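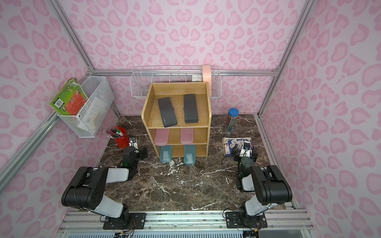 ## Winter tire changeover at Ballow

The Ballow shop starts its winter tire changeovers in December, and the booking sheet is open now. If you store your set with us, give your plate number when you call and we will have the tires brought over from the Ellar unit before your slot. We need 2 working days for that. Tires you bring yourself can be fitted the same day if a bay is free.

A changeover covers removing the summer set, fitting and balancing the winter set, and setting pressures to the door placard. We also measure tread on both sets and write the numbers on your invoice. If a tire is close to the legal limit, we will call before fitting it. Please leave a number you will pick up during the day.

Wheel nuts should be checked again after the first 100 miles. You can do this at home with a torque wrench, or stop by any morning before 11 and we will do it at no charge. It takes 15 minutes if there is no line. Bring the locking key. Most of the delays last winter came from missing keys, and we had to send several cars home on their old tires.

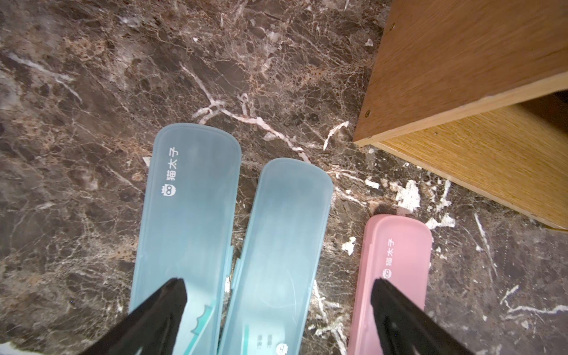

*Three cutlery cases on a marble floor.*

Members who ordered the Rutarix pressure sensors in the fall can have them installed at the same visit. Say so when you book, as the job needs a longer slot. The sensors have to be paired with the car afterward, and some older models will show a warning light until they have been driven for a few miles. If the light is still on the next day, bring the car back.

Storage at the Ellar unit is nearly full. There is room for 300 sets, and those who stored with us last year have first call on a rack until the end of the month. After that the open racks go to the waiting list.

The Ďurica branch does not do changeovers on Wednesday this season. Oil changes and brake checks there go on as usual.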